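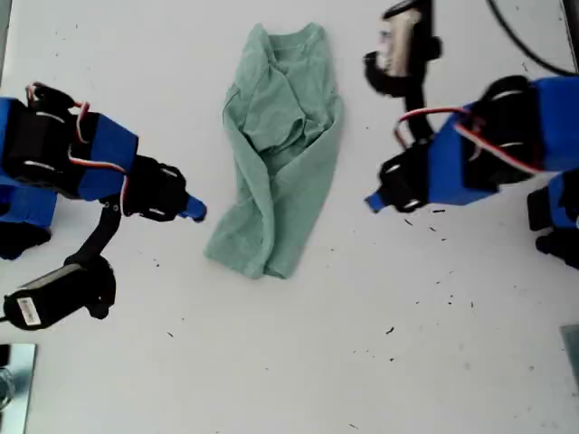 Cendo two-arm bench: demonstration unit and open day visits

Cendo is the tabletop pair of arms that Greralia brings to open days, school visits and trade demonstrations. It is also sold as a complete bench for labs and training rooms. This page covers what the bench consists of, what visitors see when they come to a demonstration, and how to book one.

What the bench is for

Cendo handles light, soft items on a flat surface. The standard demonstration uses a cotton T-shirt. The shirt is dropped on the table with no attempt to lay it out, and the two arms work from either side to spread it and fold it. Cloth is a hard material for a machine to handle. It never lands the same way twice, and a sleeve or hem can end up under the rest of the garment where a camera has no view of it.

The bench can also be set up for sorting small parts, passing an object from one arm to the other, and opening and closing pouches. These are shown on request. Please ask when booking, as the fingertips may need to be changed beforehand.

Construction

The arms are built from blue 3D-printed brackets bolted around black servo motors. Each arm ends in a black gripper with a blue fingertip, and each wrist carries its own camera on a black bracket. The servo wiring runs along the outside of the arm. This makes a failed cable quick to find and replace, and visitors can follow the wiring from one joint to the next.

The work surface is flat, white and matte. A glossy top was tried on an early bench and gave the wrist cameras trouble with reflections from ceiling lights. The matte top needs even lighting and very little else. It can be wiped down with a damp cloth.

Specifications

Arms: two, mounted on opposite sides of the table
Reach per arm: 400 mm
Payload per arm: 200 g
Space needed between the arm bases: 900 mm
Cameras: one on each wrist
Drive: servo motors at each joint
Power: standard wall outlet
Operation: recorded routine, learned routine or hand control

Payload is measured with the arm fully extended. A T-shirt or a hand towel is fine. Jeans and bath towels are too heavy and should not be used.

The Grurkholm demonstration room

Greralia has run public demonstrations at Grurkholm since 2011. The first ones used a single arm stacking blocks. Cendo took over as the main bench once the two-arm folding routine was steady enough to run in front of a group.

A visit lasts one hour. It starts with a short talk about the arms and how they are controlled. The folding routine is then run several times from different starting positions. Visitors are welcome to crumple the shirt themselves before a run, and most groups spend a good part of the hour doing this.

Some runs fail. A fingertip may close on air, or pick up two layers of cloth when it should have picked up one. When that happens the operator leaves the arms alone to try again, and steps in only if they are stuck. Demonstration runs are not edited or restarted to hide a bad grasp.

The last part of the visit is hands-on. Two visitors at a time can take hand control, one for each arm, and try to fold the shirt together. Most people find it slower than expected – keeping both grippers level while pulling is the part that takes practice.

Visitor rules

Stay behind the floor line while the arms are moving.
Do not reach over the table until the operator says the arms are stopped.
Tie back long hair and remove scarves before using hand control.
Children under ten may watch but may not use hand control.
Food and drinks stay outside the room.

The autumn open day is in September. Doors open at 10 a.m. and the last demonstration starts at 3 p.m. No booking is needed for the open day, but groups larger than a school class should let us know ahead of time.

Software

Cendo ships with Zheng, the control program used at Grurkholm. Zheng records the position of every joint along with the video from both wrist cameras, and plays a routine back at full or reduced speed. Half speed is the default for public demonstrations. Recordings can be exported and used in other programs.

What is included

Two assembled arms with grippers and wrist cameras
Two hand controllers
Table clamps
Spare fingertips and a set of servo cables
Zheng on a USB drive
Printed setup guide

The table is sold separately. Any flat, rigid table of the right width can be used, though we recommend a white or light gray top – dark tops make dark clothing hard for the cameras to pick out.

Booking and orders

To book a group visit, use the contact form and give the size of the group, the age range and any routines you would like to see. Orders for the bench go through the same form. Customers who are considering a purchase can reserve the Grurkholm room for a private session and bring their own items to test, within the payload limit above.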